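Plekon Tea Container Review: Six Months on a Kitchen Shelf

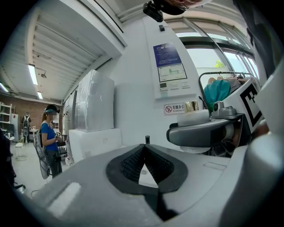 White container, shiny gold-colored cap.

I drink loose tea every day and I go through containers faster than I should. Clip-top jars let in light, and the paper bags the tea comes in never fold shut properly after the first week. I bought the Plekon in January. It cost $23 from Jarnby with shipping included, and I bought a second one with my own money a month later, so you can guess where this is going. I do have complaints.

Size

The listing says it holds 70 grams of loose tea. That is correct for a small rolled oolong. For a big fluffy white tea you will get less than half of that in, and if you push it down you break the leaves. My usual breakfast tea comes in larger bags from Grewal, and I keep the rest in the bag with a clothespin and top up the container on Saturday. If you want to empty a whole large bag into one container, buy something bigger.

Cap

The cap fits tightly. For the first two weeks it was too tight and I had to hold the body against my chest to get it off. It loosened a little with use and has stayed the same since then. There is no hinge and no clip, so there is not much to break. I have arthritis in one thumb and on bad mornings I notice the cap. Anyone with weak hands should try one in a store first if they can.

The finish on my first cap has a few fine scratches near the rim from being set down on a stone counter. They show under the kitchen light. The second cap lives in a cupboard and still looks new.

Does it keep tea fresh?

I split one bag of jasmine green tea between the Plekon and an old Ukodix canister I have had for years. I left both on the same shelf, away from the stove, and made a cup from each every couple of weeks. After a month I could not tell them apart. After three months the tea from the Ukodix was flatter and had picked up a slight cupboard smell. The Plekon tea was weaker than when I opened the bag, but it still smelled of jasmine. I only did this once, with one tea.

It does hold on to smells itself. I kept a smoked black tea in the second one and then wanted to switch it to green. Washing it with dish soap did not do the job. I left it open for a week with a spoonful of baking soda in the bottom and that mostly fixed it. Now I keep one container for smoky teas and leave it at that.

Cleaning

Hand wash only, according to the leaflet. The opening is wide enough for a bottle brush but too narrow for my hand. Let it dry overnight with the cap off. I put tea in too soon once and had to throw it out.

Things I would change

No label and no place to write on. I use a strip of masking tape on the bottom, where I can't see it without picking the thing up.
No scoop. The Ukodix came with one.
The price goes up a lot if you want four or five of them.

I would buy it again for a tea you drink slowly and want to look after. For everyday tea bags, a cookie tin is fine.

Rating: 4 out of 5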